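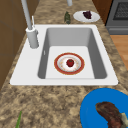
Plate in the sink, fruit still on it.

I'm going to make a case for something boring, which is buying your tires in the fall, before you need them, and buying the ones made for the weather you really drive in. I've been putting this off because every time I bring it up with friends their eyes glaze over. But it's my page and the year is almost done, so you're stuck with me.

I drive a small crossover, the kind every third person on my street drives. It came with all-season tires and for the first few years I never gave them a thought. They were round, they were black, they held air. Then one wet morning in March I braked for a light at the bottom of the hill by the school, and the car kept going for what felt like a week. Nothing got hit. I sat there half into the crosswalk with my heart going like a drum, and a guy walking his dog gave me a look I can still feel.

The tires weren't bald, is the thing. They had tread. They'd have passed any inspection you like. They were just old and hard and not much good in cold rain anymore, and I'd been driving on them like it was the day I signed the papers.

So I went shopping, and wow, is tire shopping unpleasant! The shop nearest me wanted to put me on a set of Mudeo touring tires, which the man at the counter called "basically the same" as what I had. That was meant to be a selling point. The place across town pushed Vernov, and they had a big poster of a car in a mountain pass with not a flake of snow on the road. I asked both of them how the tires did in the rain once they were half worn. One said "great" and the other said "oh, really great."

I think that's the question that matters most, and hardly any shop has a decent answer ready. Every tire is good when it's new. I don't drive on new tires, I drive on tires with two winters on them and a nail repair. Tell me about those. If I ran the world, the sticker on a tire would have two grades for wet braking, one for the day you buy it and one for the day you ought to be thinking about the next set. People would pay more for the second number, I'm convinced. I would.

I ended up with a set of Hägglund winter tires and kept a set of all-seasons for the rest of the year. Yes, that's 4 extra tires taking up space in the garage. Yes, my brother-in-law thinks I've been had, given that we get maybe a handful of real snow days. But snow was never my problem! My problem is the long gray stretch when it's just above freezing and everything is slick, and that's when soft cold-weather rubber earns its keep. I've put 3633 miles on them so far and I'm a calmer driver, and so is anyone who rides with me.

Now the money, which is where people start arguing. Two sets cost more up front, no way around it. But they take turns, so each set lasts longer on the calendar, and the real extra cost for me is mostly the swap twice a year plus a set of plain steel wheels. I paid an extra 200 dollars for the wheels, used, and never looked back. Compare that with the 2000 dollars a friend paid to fix a front end after sliding into a curb and then a mailbox. (The mailbox was billed separately, which I still find funny. She doesn't.)

Is it for everybody? No. If you live somewhere warm, one good set is fine and you can go read something else. If you park on the street and have nowhere to keep spare wheels, look at the all-weather kind. My neighbor has Skerno all-weathers and likes them, although she says they hum on the highway. I rode along once and they do hum. I'd take the hum.

What gets me is how we shop for the rest of the car. People will spend a month on the color. They'll pay for the bigger screen and the nicer speakers and the seats that blow cool air at your back, and then when the tires wear out they ask for whatever's cheapest and in stock today. I did it too, for years.

Anyway, go look at yours. There's a date code on the sidewall, and the last two digits are the year. Mine said more than I wanted to know.

Posted 2024-12-30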